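Open Day at the Uncombe Dental Laboratory

Members of the Trumard Dental Society visited the Uncombe laboratory in December, when the lab opened its doors to local practices for an afternoon. The society had 182 members on its books at the time, and enough of them signed up that the tour ran in two groups, at 1:30 and 3:00.

The visit started in receiving, where cases come in by courier and are logged, disinfected and put into trays. The lab handles 3,225 units in a normal month, most of them single crowns. Staff said the most common reason for a delay is a prescription form with no shade written on it. They asked dentists to send a photo with the shade tab in view for any front tooth.

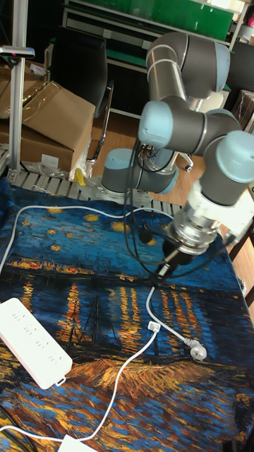

Vol. 41, No. 12

From there the groups moved to the design room. Scans from dental offices are opened on screen and the margins are marked by hand before any milling starts. A technician showed how a poor scan of a back molar looks next to a good one. Several members said this was the most useful part of the day.

The denture bench is still mostly hand work. Teeth are set in wax, and the try-in goes back to the office before anything is processed. The lab uses Guvon for its case tracking, and offices can look up a case by number until 6 p.m.

Coffee was served in the Babalola Room, with time for questions. Members asked about remake charges — the lab does not bill for a remake reported within 100 days — and about turnaround over the holidays. Rush cases need a phone call first.

The society gave some $3,000 toward bench fees for student technicians at the lab. Members who missed the tour can ask the society office to be put on the list for the spring visit. Parking is behind the building, off the side street.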